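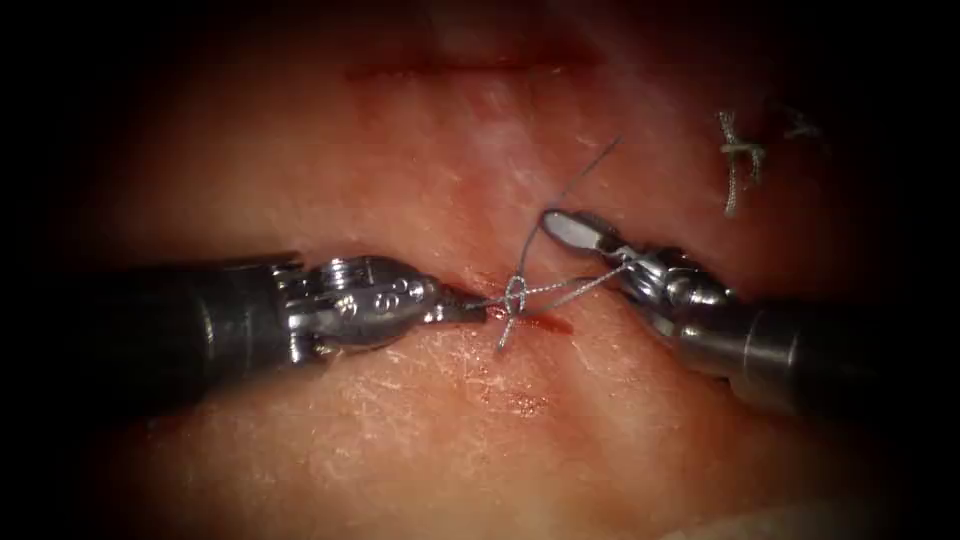

Lungu wrist drive kit, reviewed after too many evenings

Posted November 21, 2021

I bought the Lungu wrist drive kit in February, on the understanding that it was a few weekends' work. It's now sitting on the long bench at Rurero, our shared workshop, where it has outlasted one kettle and most of my patience. I like it a great deal. I'd also like a word with whoever wrote the manual.

The kit is a box of motors, capstans, brackets and one controller board, meant to drive the small cable-operated wrists you find on surgical robots. You supply the instruments, the arms to hang them on, and the second half of your savings. Mine cost 215 pounds per side, and you do need two sides if you ever want to tie anything. The instruments came separately, as did the remarks from home.

What you get

The motor packs are the best part. They're quiet, they don't get hot enough to complain about, and each encoder gives 4000 counts a turn, far finer than anything my hands will ever ask for. The brackets are cut cleanly and the holes line up with each other, a courtesy I'd stopped expecting after owning the Mireo kit. (The Mireo's holes lined up with holes on some other kit, presumably.)

The screws come in one bag. All of them, all lengths. There's a sorting chart on the last page of the manual, printed smaller than the screws.

Building it

The manual runs to 33 pages and spends most of them on the first hour. Fitting the motors is explained as if to a nervous child. Then you reach cable tensioning, the only bit where you can do real harm, and get a single paragraph with the word "adequate" in it twice.

Too slack and the jaws lag behind whatever you tell them. Too tight and the motors sulk, and the wrist moves in tiny jerks like a pigeon. I did the left side 3 times. Friederike Petersen, who has the bench opposite and repairs sewing machines on it, watched the third attempt and suggested tensioning both cables a little at a time, turn and turn about, the way you'd tighten a wheel. It worked at once. I've written it in the margin next to "adequate".

One warning for anyone building the pair: label the left and right looms before you plug in. The connectors are identical and quite happy to be wrong.

Software

The kit talks to Altutell, the control program most of us at Rurero were using already. Setting up took an evening. Motion scaling is easy to find and works properly, so a big sweep of the hand becomes a small, polite movement at the tip. The default is too lively for stitching, to my mind. Turn it down until you feel faintly ridiculous and you'll be about right.

The home position is less good. Altutell forgets it whenever the board loses power, and in a shared workshop the board loses power whenever somebody wants to use the pillar drill.

Stitching with it
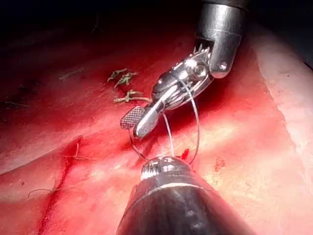 Thread is the proper test of a kit like this, and I wish I'd started on it sooner, instead of spending weeks picking up washers and feeling clever. A washer stays where you put it. Thread has its own plans, and you find out fast how well the wrist answers when you need to go round, under and back without pulling on the tissue. With loops hanging off both jaws like that and gathering at the tip of the other tool, any lag in the cables shows up straight away. The cross-hatched pad is a useful thing to have on a jaw here, but it's no help at all if the wrist below it arrives late. On the Lungu it arrives on time, mostly.

Small moves across the line of the shaft are very good. Rolling the wrist while the jaws are closed is weaker - there's a bit of drag between one cable and the next, and the grip eases off just as you'd like it not to. You can correct for it in Altutell with a coupling value, found by trial, error and bad language. Once I had it set, I could pull a throw down without losing the end more than now and then.

There's no force feedback, and the box doesn't promise any. You judge the pull by watching the thread and the edges of the cut. That came more quickly than I'd feared, though I still get to the end of a session with my shoulders up by my ears.

Would I buy it again?

Yes, both sides, and I'd buy a screw tray the same day. Compared with the Mireo it's dearer and the paperwork is worse, but it holds its tension from one week to the next and the spare capstans arrive when they say they will.

If you've never built anything cable-driven, borrow somebody who has for the tensioning. If you only want to pick things up and put them down, a plain gripper would do it for far less money. I'm keeping mine, and the next job is a separate power supply, well away from the pillar drill.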